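Prolidex Tabletop Cell: Monthly Safety and Setup Checklist
Site: Tustimano workshop, Bench 14
Period: February
Form: 2465, with inspector's comments

Complete this form before the first run of the month and again after any change to the arm, the gripper or the bench. Mark each item Pass, Fail or N/A. A Fail in Part A stops all work until it is fixed and rechecked.

PART A: STOPPING AND GUARDING

A1. Emergency stop within reach of the operator's chair. Pass.
A2. Emergency stop cuts power to the arm and the gripper. Pass. Tested at rest and at slow speed.
A3. Floor tape marks the full reach of the arm, 1250 mm from the base. Fail. Tape has lifted at the walkway end. Replaced the same morning and rechecked, now Pass.
A4. Speed limit set for shared work and locked with a password. Pass.
A5. Lockout tag and padlock kept at the isolator. Pass. Second key is still missing from the hook.

PART B: BENCH AND TASK ITEMS

B1. Tabletop clean, level and fixed to the floor. Pass. One bolt was finger-tight. Nipped up with the Stanley socket set from the bench drawer.
B2. Only items on the task card are on the table. Pass. Card 16, bag packing: one cloth bag, four pieces of play food.
B3. Items set apart so the gripper can close on one without touching the next. Pass.

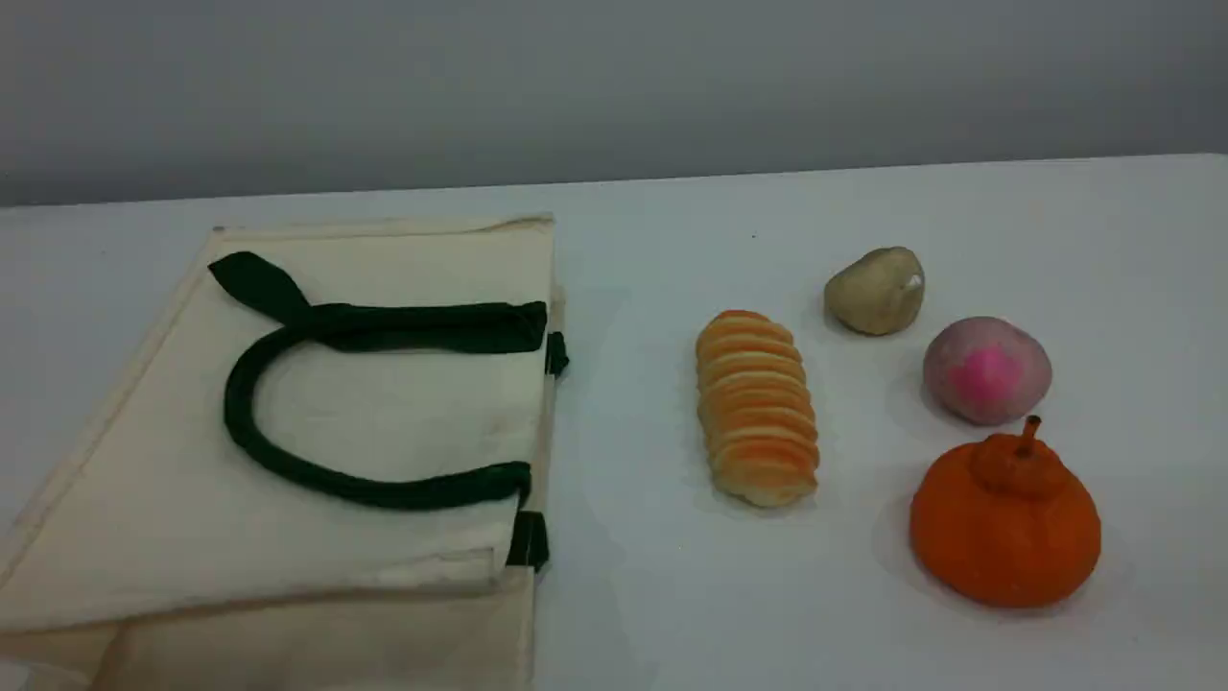 B4. Fabric items checked for loose threads and torn stitching, handles included. Pass. Loops are the main snag risk on this bench. If a handle catches, press stop first and free it by hand only once the arm is isolated.
B5. Soft or rubbery items replaced when they split or go sticky. N/A this month.
B6. Lighting even across the table, no glare in the cameras. Pass.

PART C: PEOPLE AND RECORDS

C1. Everyone on the roster has signed the current risk assessment. Fail. Two signatures outstanding. Those operators are off the cell until they sign.
C2. Long hair tied back, lanyards off, sleeves above the wrist. Pass.
C3. Hands stay outside the tape while the status light is green. Pass, but see comment below.
C4. Near misses written in the log on the day. Pass. One entry.

COMMENTS

The near miss was an operator reaching in to straighten an item between cycles. The arm was paused, not isolated. A pause can be cleared from the other terminal, so it doesn't count as a safe state. The Qin controller has a hold-for-access mode and it should be used every time, even for a quick reset of the table.

Task cards need a revision number. There were two versions of Card 16 in the folder and the old one has been binned.

Keep the completed form in the cell folder. Outstanding: C1 signatures, spare key for A5.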